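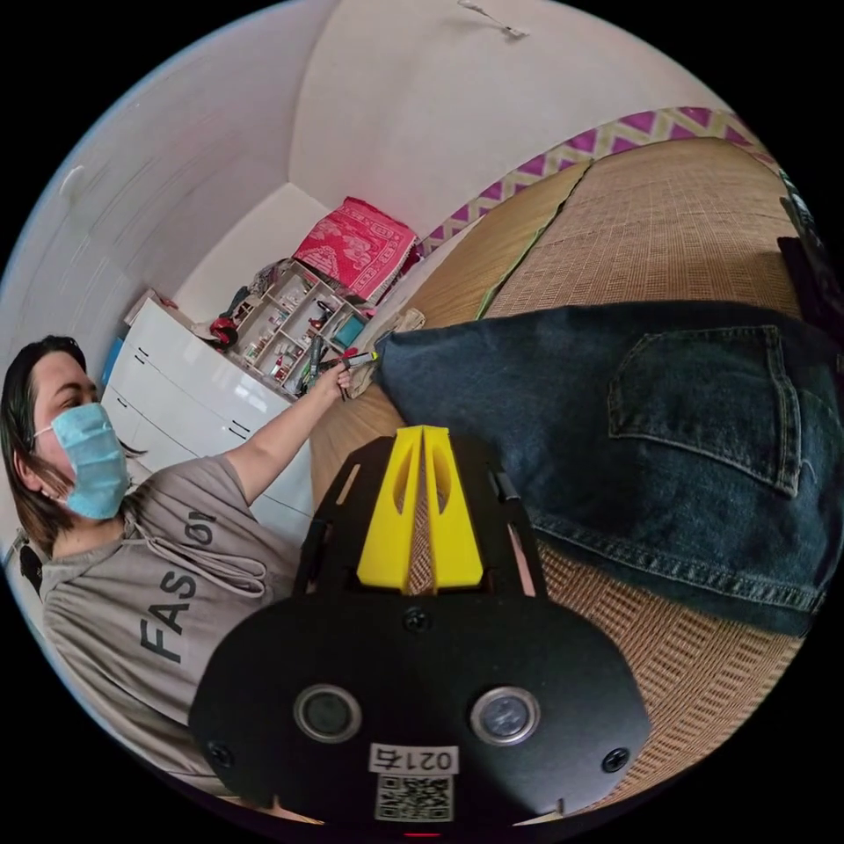 Gray T-shirt, light blue mask, and folded fabric on the mat

Speaker notes, Hnatiuk Hall, 20/05/2024
Writing about the children of famous people

Slide 1. Welcome

Thank everybody for coming out, and say how nice it is to see the back rows filled (if they are!). Mention the coffee. Then start with the question readers type into the search box more than any other, which is some version of "does he have kids?" We get it on Flerus all day long, for every actor, singer and TV chef you can think of, and I do understand it, because I'm just as curious as the next person.

Slide 2. What we found in our own pages

Back in April we sat down and reread 166 of our family profiles, and I'll admit it was a humbling few evenings. In 53 of them the child's age was wrong, mostly because somebody had typed "he is 16" years ago and the page just sat there while the boy grew up. Pause here for the groans. Give the birth year and leave the age out, if you take one thing home tonight.
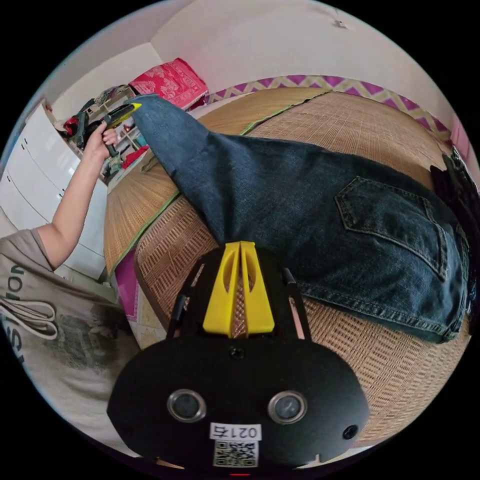 Blue jeans laid out on a woven rattan mat

Slide 3. Net worth

Take this one slowly, people always have feelings about it. Of those same pages, 28 gave a net worth for a child still in school. Where did the number come from? Another site. And where did they get it? Well, from us, in a couple of cases. Tell the Gidel story if there's time, the cooking show where the host's daughter washed dishes in one episode and ended up with a "career" section.

Slide 4. What we do now

If the parent has talked about the child in a proper interview, we use that and link to it. School names are out, and so are photos lifted from a private account. A grown child who acts or sings or runs a restaurant gets a page like anybody else, with the work first and the parents further down.

Slide 5. Questions

Leave 20 minutes, they'll want them. Somebody will ask about traffic, so say that it dipped and then mostly came back. Handouts are on the table by the door.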